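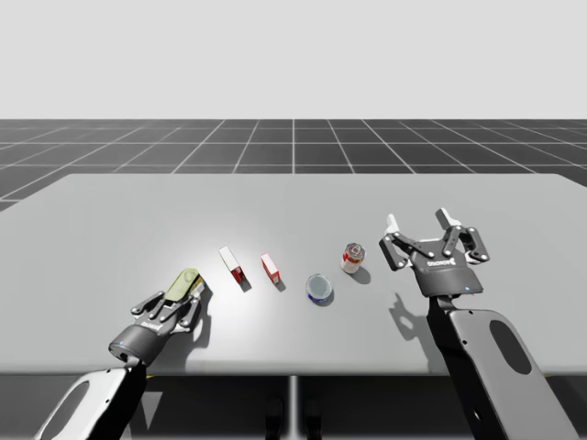 Left hand on the yellow-green block, right hand open by the tall can. Dexterous hand setup, tabletop sim.

Hands vs. parallel jaw for tabletop pick and place: my results so far
Forum: Simulation > Grippers and End Effectors

palmside_up
Posted 10/10/25
OK, I finally did the thing I've been threatening to do since I joined this board! Same table, same controller family, two end effectors. One setup is a pair of multi-fingered hands on two arms (first picture), the other is a plain two-finger parallel jaw. I call the task set Tollton. It's small household-type stuff: little boxes, cans, a short tin, one flat block. Each episode is grab one thing, lift it, put it down inside a marked radius.

Totals up to last night: 1,302 episodes. Of those, 581 were with the parallel jaw and the rest were with the hands. I count a grasp as good if the object is still held 5 seconds after lift.

I'm not posting success rates yet. I found a bug in my lift check and I want to rerun the tin before anyone quotes me on it. But I can already tell you what it's like to work with each one, and the hands are SO much fun. The flat block is the object I expected to hate, and the hands just pinch it at the fingertips and go. I've been grinning at my monitor all week.

Happy to share configs if people want them.

gearlash
Nice work, and thanks for holding back the numbers until the bug is fixed. More people should.

I'm going to be the grump though. For boxes and cans, what do the fingers buy you? Everything on that table has two sides you can squeeze. I'd take the jaw every day and spend the saved tuning time on perception.

palmside_up
Fair question! For single upright objects, not a lot, I agree. Where I feel it is when two things are close together. The pair of little boxes is the nasty case, with a narrow gap between them. With the hand I can bring in a thumb and one finger and keep the others curled out of the way.

gearlash
Or you rotate the jaw ninety degrees and come at the box from its free sides.

palmside_up
Sure, when it has free sides. My spawner likes to make clumps.

mu_of_one
How many joints are you commanding on each hand? And is this position control or torque? I tried something like this in January with Mindthorpe and gave up because the fingers buzzed on contact. Looked like they were shivering.

palmside_up
Position targets with the stiffness turned way down, and I don't command every joint separately. I use a small set of coupled grasp shapes — open, pinch, wrap, and one I call "tray" that I've never gotten any use out of. The buzzing I know very well! Two things fixed it for me. I cut the physics step in half, and I stopped letting the finger targets go deep inside the object. Clamp the target to a little past the contact point and most of the shiver goes away.

mu_of_one
Clamping the target, huh. I was driving them fully closed and hoping the solver would sort it out. Will try tonight.

stepper_dad
Can we see the other gripper? I'm choosing between the two for a class project and I only have time to set up one.

palmside_up
Yes! Wrist view coming up. 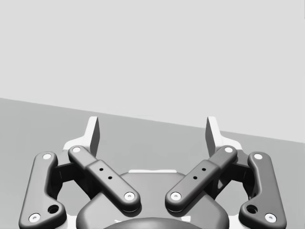
Setting up the parallel jaw took me one evening, compared with most of two weeks for the hands, so for a class project I know which way I'd lean. It's one command, open or close, and the linkage keeps the fingertips facing each other the whole way. The part I underrated was the view from behind it. With the jaws open you look straight through between the two fingertips to the tabletop, so lining up on an object is almost like using a gun sight. The links do take up a lot of the picture on both sides, and anything that sits wide of the fingers can hide back there. I ended up adding a second, fixed camera for finding objects and keeping the wrist one for the last stretch of the approach.

stepper_dad
That's super helpful. Is the linkage really simulated or is it faked with two sliding joints?

palmside_up
Real closed loops, with the pins as joints. I did the fake version first in Cemell and it ran faster, but the fingertips moved in a straight line and I wanted the little arc you get from a true four-bar. It matters on the short tin. If you start at the wrong height, the arc takes the tips down into the table as they close.

gearlash
Disagree that you need the loops for that. Put the arc in as an offset on the wrist height, as a function of opening width. One lookup table. You skip all the constraint drift and get your speed back.

palmside_up
I thought about that, and for a frozen grasp it's probably equal. What I'd lose is the give when one finger touches first. Though I'll admit I haven't measured whether that give is realistic or just solver softness.

gearlash
I'd bet on solver softness.

palmside_up
Ha, OK, you might be right. It goes on the list.

havlicek_fan
Controller question. I'm using Havlíček for the arm side and the motion is lovely until the last bit before contact, where it overshoots. Same with yours?

palmside_up
Only with the hands. They're heavier than the jaw and I'd copied the arm gains straight across like a fool. Retune with the hand mounted and the fingers open, then check again with them closed. The difference was bigger than I expected.

mu_of_one
Back with a report! Clamped the targets, halved the step, ran 411 grasps on a can. The buzz is gone on the wrap grasp. Pinch still chatters a bit at the very tip, mostly on the thumb. But I'm back in the game, I'd written this project off!

palmside_up
YES. For the thumb, try a bit more damping on the last joint only. Mine wanted nearly double what the other fingers have.

stepper_dad
Going with the jaw for the class, then. Could you post that config first? I'd like to see how you set up the loop joints before gearlash talks me into the lookup table.

gearlash
Do the lookup table.

palmside_up
Posting the jaw config tomorrow, with and without the loops, so you can fight about it with data. The hand config will follow once I've cleaned out the swear words in the comments.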